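レーベル便り 4月号より

Getalusの新しいEP「Drokcombe」が、今月配信になりました。全6曲で、昨年の秋に先行で出た2曲も入っています。どちらも今回のためにミックスをやり直していて、特に1曲目は低音がかなり前に出ました。先行版に慣れた人は、最初は少し戸惑うかもしれません。

リミックスは1曲だけです。表題曲をOtakar Kadlecが手がけました。元の歌をほぼそのまま残し、テンポを落として、後半に短いラップを足しています。ラップはMercedes Ayala。彼女がGetalusの曲に参加するのは初めてで、録音は半日で終わったそうです。 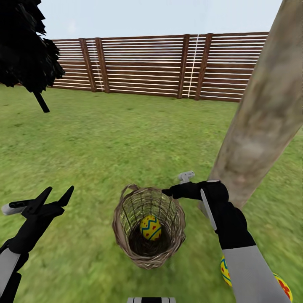

リミックスを本編と同時に出すかどうかは、社内でも意見が割れました。後から出せばもう一度話題になる、という考え方はもちろんあります。ただ、前作のときは本編から5か月も空いてしまい、ラジオで流してもらえたころにはツアーが終わっていました。今回は最初から6曲目として収録し、単独の配信はしません。

盤の話も書いておきます。アナログは200枚の限定で、価格は3,000円です。A面に4曲、B面に2曲という割り振りで、B面はリミックスの分だけ長めになっています。プレスはFaltdenに頼みました。テスト盤は2回作り直しています。1回目はA面の終わりで歌の高い音が歪み、2回目は曲間が詰まりすぎていました。3回目で全員が納得し、そのまま本番に回しています。歌詞カードには、Ayalaのパートの原文と日本語訳を両方載せました。訳はレーベルで用意し、本人に意味を確かめながら直したものです。

店頭分は取扱店に順次送っています。入荷日は店によって違うので、各店にお問い合わせください。通販は当レーベルのサイトのみで、おひとり2枚までとさせていただきます。送料は別です。

ライブは来月、Ásgeirsdóttirで1公演だけ決まっています。開場は18時、開演は19時です。EPの曲は全部やる予定で、曲順は収録順どおりにはしないとのこと。持ち時間は約40分、そのあとにKadlecのDJが入ります。Ayalaの出演は調整中で、決まりしだいサイトに載せます。前売り券は会場の窓口でも買えます。

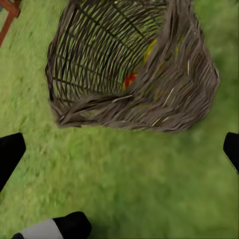
アナログにダウンロードコードは付きますか。
付きます。コードを印刷した紙が歌詞カードの間に挟んであるので、開封のときに落とさないようご注意ください。全6曲がWAVとMP3の両方で落とせます。コードの再発行はできません。

前作のアナログについても、再プレスの予定を聞かれることが増えました。今のところ決まっていません。原盤は残っているので作ること自体はできますが、今年の前半は新譜の発送で手がいっぱいです。中古で高い値段が付いているのは把握しています。急いで買わずに、もう少し様子を見てもらえると助かります。

次号では、Kadlecに今回のリミックスの作業について聞いた短いインタビューを載せます。使った機材の話と、途中で捨てた別バージョンの話が中心です。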